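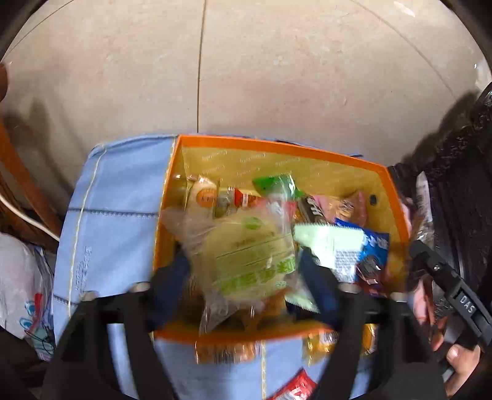
Snack box, second packing — Saturday, 1415

Started again after lunch with the orange-rimmed box, the one with the mustard-yellow inside and the little white script all over it. I have grown fond of this box. It has a small dark hole in one side wall, up near the corner, and Raghavendra thinks it was meant for a ribbon or a cord handle. I like that idea and have not looked for a better one.

The job for today was the same as this morning's: get the snacks for the Oltby trip into one box, get the box into the big light blue fabric bag, and have the whole lot be something a tired person can open on a train without it going everywhere. Ten packages showing on top when I stopped to look. I let them heap loosely this time. In the morning I stood everything up in rows, very handsome, and then Minoru took one packet out of the middle and the rest lay down like dominoes. A heap has nothing to fall over, and you can root around in it with one hand.

The bag is a bit of a puzzle. It is soft all the way round and the stitched panels fold in wherever they please, so the box rides at a slight tilt. I tried to level it twice and it went back to leaning both times. Primo suggested a folded towel underneath, and I think he is right, but the only clean towel was at Nukemcombe with the rest of the kitchen things, so that has to wait. For now, put the heavier packets toward the low side and leave the light crinkly ones on top.

Note for Peninah, who asked about weight: the first load came to 1244 grams on the kitchen scale, box included, bag not. I have not weighed the second load. If you get to it before I do, please write the number in the margin here and put your initials next to it — last time we had two figures and no idea which of us had written which.

Worked on the floor tiles again instead of the table. My knees have opinions about this, but the bag spreads out properly down there and I can get at it from every side. I do want to move the white cable by the wooden furniture before we do any more, as it loops out right beside the bag and I can see myself catching a heel in it. The white plastic bag with the red and blue cartoon printing stays where it is, to the left of the blue one. Please don't tidy it away.

Khalil came by at the end and asked why we don't use two smaller boxes. A fair question, and I gave him a long answer that I didn't quite believe by the time I finished it. Two boxes would sit flatter. They would also mean deciding who carries the second one, and I remember how that went on the Colombo trip in May. Still, worth trying once, if only so I can answer him better.

To do next time:

Towel under the box, folded in four.
Weigh the second load.
Try the two-box version, 6 packets in each to begin with.
Ask Datska whether they still sell the lidded kind, and whether 40 is really the smallest order.

Stopped there and put the kettle on.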